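Last updated: February

Come work the phone bench with us (bench lead, days, plus one spot on evenings)

Hi! I'm Laurinda Esteves, I run the phone side of the refurbishing floor at Stisance, and I'm hiring. I asked if I could write this ad myself. The last one went out with the phrase "dynamic human-machine environment" in it and we got a pile of very nice people who had no idea what the job was. So this one is long. Get a coffee.

What we do: used phones come in by the crate, mostly trade-ins and office returns. We wipe them, test them, grade the glass and the body, fix what's worth fixing and send them out again. On a normal day 753 phones cross my side of the floor. On our best day last year it was 897, and I don't want to do that again without more people, so here we are.

Why the job changed

Until last spring a person did every bit of the handling. You picked a phone out of the tray, set it on a stand, started the screen check, took it off, put it in the next tray, picked up another one. All day. I did that for years and my right wrist still lets me know when it's going to rain. Now pairs of robot arms are learning to do the setting-up and taking-down, and the people on the bench do the grading, the odd cases and the teaching. By teaching I mean you take hold of a pair of hand controllers and move the arms through the job yourself, over and over, and those runs go to Joana Ramalho and her team, who use them to train the arms to do it on their own. Some tasks they've got down pretty well. Some they haven't – a phone with a slick glass back is still a misery.

I want to be straight about what that meant for the crew, because you'd ask me at the interview and you should. We didn't let anyone go from the bench. Two people moved over to repair, which they'd been wanting for ages, and one left because she liked the old rhythm, headphones on and hands busy, and the new job has more stopping and thinking in it. I understood that completely. If that rhythm is what you're after, our packing room (we call it Pacheco, after the sign the old tenant left over the door) still works that way, and they hire too. Ask me and I'll pass your name along.

What a bench lead does here

You'd look after four cells and the three or four people working them. A day goes something like this:

7:00 a.m. – Walk the cells. Check the grippers, wipe the cameras, look at the cable sleeves for rubbing. Read the evening notes, which are in the shared log and sometimes also on a sticky note stuck to my monitor.

7:30 a.m. – Set out phones for the first round of teaching runs. Joana's team posts what they need: phones standing, phones leaning, stands in new places. You learn to read her shorthand.

Mid-morning – Grading. Still done by eye, under the lamps, by people. You'll settle arguments over whether a scratch is a B or a C.

After lunch – More runs, or a live stretch where the arms work on their own and you watch and note every fumble. We log fumbles in Odero, our in-house tracker. It's ugly and it's fast.

3:00 p.m. – Handover. Talk to the evening lead in person, please. I care about this one a lot.

You would also be the person who says stop. Anyone on the floor can stop a cell, for any reason, and they don't have to explain themselves first. As lead you back them up, even when I'm standing there sighing about the count. Hands stay out of a cell while the arms are powered, including your hands, including for a phone that's about to tip over. Let it tip.

Who I'm hoping for

Somebody who has worked with their hands at a fast pace and remembers how it felt. Warehouse, kitchen, sewing room, repair counter, I don't mind which. Our best teacher on the controllers came from eleven years of cake decorating and her runs are beautiful, slow in the right places, no wobble.

You don't need to have touched a robot before. You don't need to code. You do need to be OK writing a clear sentence, since half of this job is telling Joana what went wrong in a way she can use. "It was being weird" doesn't help her. "Left arm closed too early, before it got to the phone" does.

It would be great if you'd led a small crew before, even informally. If you speak Portuguese or Spanish you'll make some friends quickly, though it isn't a requirement.

It might not suit you if noise bothers you (the fans run all day), or if being recorded does. I should explain that. There are cameras on the arms and on the cells and they record the work. They don't record sound and we don't use them to time people. The crew asked for that in writing before we started and got it. I'll show you the page.

One of our phone cells, between arms and glass

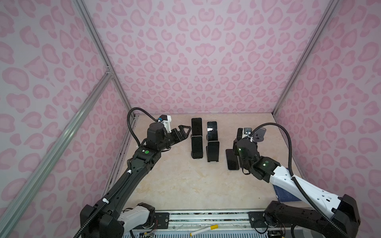 Two arms, six phones and a lot of pink. Cell on the phone bench.

The money and the rest of it

Day lead is full time, 7:00 a.m. to 3:30 p.m. The evening spot is part time, 3:00 to 8:00 p.m., and it's a bench spot without the lead duties, so good if you want to try this out before taking on a crew. Pay bands are on the form and they're the real ones, we don't start low and wait to see if you haggle. Leads get an extra 300 a month on top of the band. That took me two budget rounds to get and I'm pretty proud of it!

Health cover starts on your first day. Paid breaks, with a real chair. Controller time is capped at 2 hours a day per person, split up however you like, and I hold people to it because everyone thinks their shoulders are fine until they aren't.

Training is three weeks. First week you grade and don't touch a controller at all, second week you teach next to somebody, third week you shadow me and I talk too much. We also pay for the Plamalia maintenance course if you want it, on the clock. Three of the crew have done it and now they swap out grippers themselves, so we don't wait half a day for a technician.

Things people ask me

Am I training the thing that replaces me? Everybody asks and I'd think less of you if you didn't. My answer is that I don't know what the bench looks like in five years. I know the plan for this year and next, which is more phones and the same number of people or a few more, and I'll show you the plan. What I can promise is that you'd hear about changes from me early, in the break room, with time to argue. We've changed things because the crew argued. The order of the trays, for one. The lamps, for another.

Do I have to stand? No, the grading tables go up and down.

Is it boring? Parts of it, yes. Teaching the same pickup for the fortieth time is boring. Watching the arms do it by themselves the week after is a pretty big kick, and we do cheer.

Can I come look first? Please do. Come by at 2:30 p.m. any working day and ask for me at the side door, you'll catch the end of one shift and the start of the other, and you can talk to the crew without me hovering.

How to apply

Fill in the short form at the front desk or on our jobs page, and add a few lines about a job you did with your hands and what you'd have changed about it. No cover letter. If you do send a resume keep it to a page, I print them out and read them on the bus.

Interviews are with me and Joana together, then an hour on the bench with the crew, paid. You'll hear back either way. If we've met you and it's a no, I'll call and tell you why, if you want to know.

Closed-toe shoes for the visit, please.

– Laurinda

More openings at Stisance
Battery and screen repair technician, days
Packing associate, Pacheco room, evenings
Intake clerk, part time
Robot data assistant (reports to Joana Ramalho)
Delivery driver, regional route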